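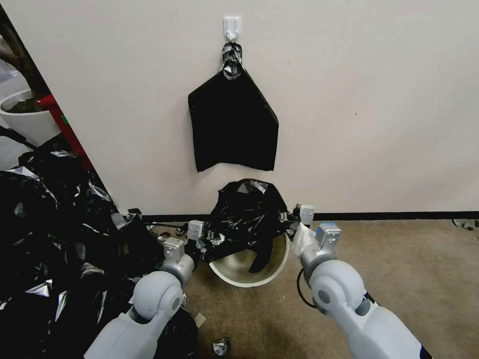

Can an adhesive hook hold a garbage bag?
Most will hold an empty one. A full one is a different matter, and the number on the package won't settle it for you.

Housekeeping Basics, Handout 5: Bags on Walls
Kazimír Hrubý, Falville evening course

Half the storage advice I come across says to get the bags off the floor and onto a hook. I'm not convinced it saves anyone much time, but it costs little to try, so try it before you form an opinion.

What the hook is for
Keep a bag where you can reach it. That is the whole claim. The Tuvel leaflet I passed around last week goes further and promises 50 minutes saved per month. It doesn't say how this was measured or what people were doing with their bags before. Treat it as advertising.

Hanging the bag
A plastic garbage bag has nothing to hang by unless it has drawstrings or handles, so you make something. Gather the top in one hand, twist it, and either knot it or fold it back into a loop. Put that over the hook and let go slowly. A fat knot tends to ride up and slip off a small hook. A narrow loop sits lower. Some people swear by the knot anyway, and with stiff plastic they may have a point.
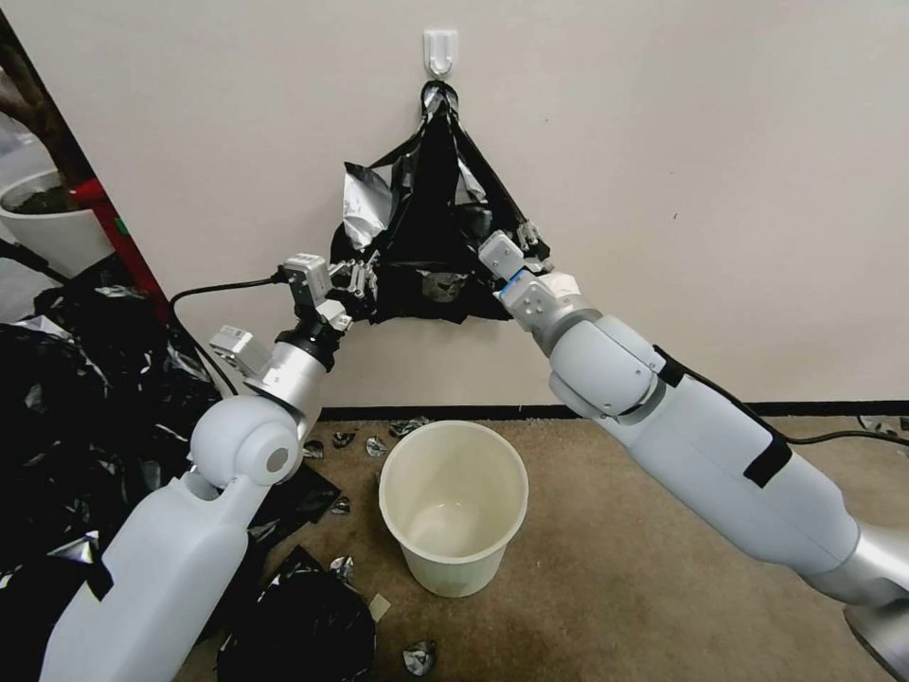
Two hands make the job easier. Pull the sides out a little before you hang the bag, or the folds will bunch at the neck. Black plastic is hard to read – the shine hides the creases, and you can miss a small tear completely. Run your fingers down the sides if you care about leaks.

The wall
Adhesive hooks like smooth, clean paint. On fresh paint or textured wallpaper I wouldn't trust one with anything. Wipe the spot, let it dry, press the hook on and wait as long as the package says. I have heard "it held fine right away" too many times, usually from someone holding the hook.

Bowls and heaps
Draping a bag over a bowl works for peelings and scraps, provided enough plastic hangs over the rim. A pile of bags on carpet is quick to make and slow to sort.

For Monday
Hang one empty bag by a knot and another by a loop. Leave both up for 16 hours and write down what you find, including if there is no difference. Reading: Jelínek, pp. 282 to 284. Skip the chart, which compares hooks of different sizes as if they were the same.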